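Kamata Delegation Case
Table flags, name plates and signing folders for bilateral talks

The Kamata is a travel case for small foreign missions, city offices with partners abroad, and organizers of talks between two governments. It holds the things which must stand on the table before the delegations come in. We at Livstead have supplied protocol equipment to ministries and consulates for many years, and the Kamata is the case that our clients order again most often.

A meeting between two countries can be prepared for months, and then on the morning itself somebody finds that one flag is larger than the other. We have seen such a case delay the opening by an hour. The larger flag was taken away, the smaller one was also taken away, and the ministers sat at a table with only water glasses on it. Their advisers were not pleased, and the photographers were not pleased either.

For this reason all flags in the Kamata system have the same height and the same width, also where the national proportions are different. If your protocol office prefers the true proportions, please tell us when you order. We can deliver them, but both sides should agree to it first.

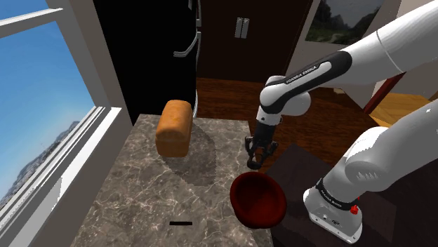
The basic case comes with 40 table flags of your choice. You select them from our list of 200 flags, which includes states, international organizations and some regions. We do not take a position on disputed names or disputed flags. The client gives us the form that is used by its own foreign ministry, and we print this form. If a flag changes after a change of government, you may send us the old one and we replace it for the price of the cloth.

What is in the case

Table flags, woven polyester, double sewn at the edge
Flag stands with a weighted foot, so that the flag does not fall when the air conditioning is on
Name plates, blank, to be used with ink or with printed cards
Signing folders in dark blue, with a ribbon, 2 pieces
One blotter for each signing folder
A cloth for the stands
Printed seating plans for talks, for a signing, and for a working lunch

The name plates can be read from both sides. This is a small point, but the delegate who sits behind the plate also wants to know that his title is written correctly. In many languages the title comes after the name, and in some the family name comes first. The seating plan booklet has a short chapter on it, written by Tatsuya Ebihara, who worked for a long time with visiting trade delegations before he came to our company. He also explains the question of who sits facing the door, and what to do when the room has two doors.

The signing folders take a treaty text of up to 200 sheets. If your agreement is longer, the annexes should be bound separately. Each folder opens flat. We recommend that you try the pen on the blotter and not on the treaty, as it has happened to a client of ours that the first letter of a signature was a hole.
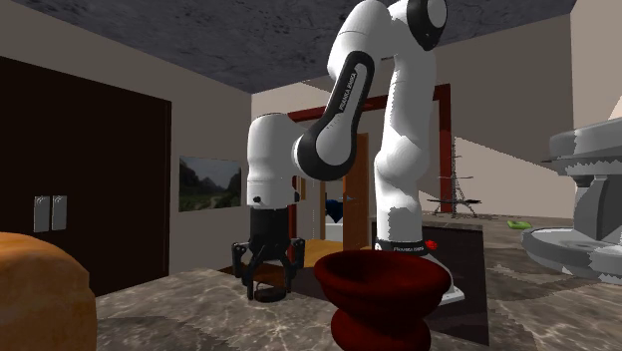 DALENIS, October – From this month the Kamata is delivered with a new lock and a new inner tray. The old tray held the flags lying down, and after a long journey they had a fold across the middle which was difficult to iron in a hotel. Now they are hanging from a rail. The change was asked for by several mission secretaries, and we thank them for their patience.

The new tray fits into the old case. Clients who bought their Kamata with the flat tray may order the rail separately. You need a small screwdriver for it, and the work is done in a quarter of an hour.

The case can go as hold luggage or by courier. It contains no electronics and no liquids. At some borders the customs officer will ask for a list of contents with values, so we put such a list in the lid, in English and French. If the case travels as a diplomatic bag, then your own rules for seals apply, and the handle has an opening where the seal wire can go through.

Ordering

Please write to the Livstead protocol desk with your list of flags, your delivery address and the date of your meeting. Orders for standard flags leave our workshop within one week. Flags in true proportions need three weeks. For hire, we work together with Gistusport, who bring the case to the conference hotel and collect it again after the signing, or after the talks have ended without one.

Cases on hire must come back complete. Flags are often taken home as a memory of the day, which we understand, but they are charged.

Comments

mission_sec_4
We ordered the rail for our old case. The fitting was easy, only the second screw was a bit short. Flags arrived in the capital without a fold.

Parallel Texts
Does the name plate accept a card with two lines in Arabic and two in English? Ours is always too crowded.

Livstead protocol desk
Dear reader, yes, with the tall card. Please ask for it in your order, it has the same price.

H. at the trade office
Good booklet. I did not agree with the part about the working lunch, in our region the host never sits at the end of the table. But the chapter on names I have copied for all my colleagues.

oldconsul
Is the dark blue folder also available in green? One of our partners has asked for it twice now.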